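Teaching an arm to tidy blocks

Start with chunky bricks. Socks come later, possibly in another century.

1. Clear the table, but leave 2 blocks and one thing it must not touch. A spice jar is good for your nerves.
2. Guide the gripper through the pickup 58 times. Make tea at some point.
3. Let it try alone, at the slowest speed.
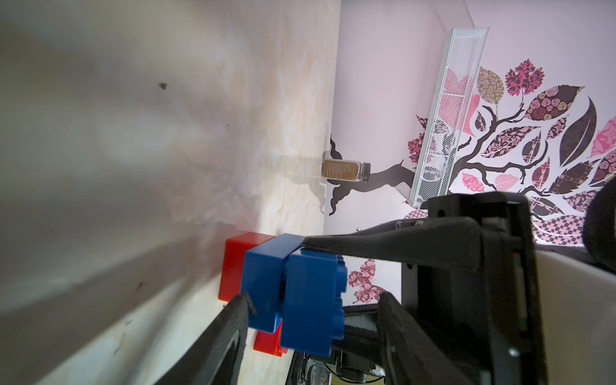
Noemí Montes thinks all this is too generous: her Varel clears 9 bricks in the time a toddler empties the whole box back out, and she still does the stairs herself.

Fair enough. If yours grabs at the wrong brick, redo step 2 with the pair closer together – touching, if you can stand it. Then move the bin and start over.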